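Los riegos comunales de Usmont cambian de turno

La comunidad de regantes de Usmont estrena esta primavera un reparto del agua distinto al que venía usando desde hace décadas. Hasta ahora cada parcela tenía un turno fijo, heredado con la tierra, y quien no lo aprovechaba lo perdía hasta la vuelta siguiente. Con el nuevo acuerdo las horas pertenecen a la acequia y se asignan al comienzo de cada mes, según lo que haya plantado y lo que traiga el río Berge.

El cambio se aprobó en la asamblea de noviembre después de dos veranos secos. En el segundo, el tramo bajo pasó 15 días sin recibir agua mientras en el tramo alto se regaban prados que ya no se siegan. Hubo discusiones, algunas bastante agrias, y una propuesta de instalar contadores individuales que se rechazó por el coste y porque muchos regantes temían que fuera el primer paso para vender el agua por metros.

Lo que se acordó es más sencillo. La acequia madre se divide en seis tramos y cada uno elige a una persona que recorre su parte, abre y cierra las compuertas y apunta las horas en un cuaderno que puede consultar cualquiera. El cargo dura un año y no se repite hasta que hayan pasado los demás vecinos del tramo. Las huertas de consumo propio riegan primero, después los frutales y al final los prados. Si el caudal baja de la marca pintada en el azud, los prados esperan.

También se mantiene la obligación de limpiar. Cada casa con derecho a riego aporta 10 horas de trabajo al año, casi todas en marzo, cuando se sacan las hojas y el barro y se reparan los muros. Quien no puede acudir busca a otra persona o las cambia por tareas de oficina - convocatorias, actas, el mapa de parcelas -, que antes no contaban como trabajo y ahora sí.

En la redacción de las normas ha ayudado Zesumen, la red comarcal de bienes comunes, que ha reunido ordenanzas de otras acequias de montaña y las ha puesto a disposición de quien las pida. Varias son muy antiguas y resuelven con pocas palabras asuntos que hoy ocupan páginas: qué pasa si se rompe un muro de noche, quién paga la compuerta que comparten dos vecinos, cuándo se puede abrevar el ganado.
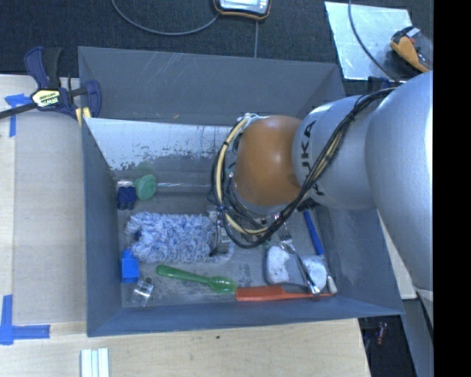
Quedan cuestiones abiertas. Una es la de las parcelas abandonadas, que conservan el derecho al agua aunque lleven años sin cultivarse. La asamblea ha decidido que sus horas pasen al fondo común mientras sigan así, y que el propietario pueda recuperarlas si avisa antes de la limpieza. Otra es el barrio de Travau, que se abastece de un ramal secundario y pide entrar en el reparto con las mismas condiciones. Se tratará en la próxima asamblea, junto con las cuentas.

El acuerdo se revisará al cabo de 5 años. Las normas completas pueden leerse en el tablón del lavadero y en la página de Zesumen, donde también se reciben preguntas de otras comunidades que estén pensando en modificar sus turnos.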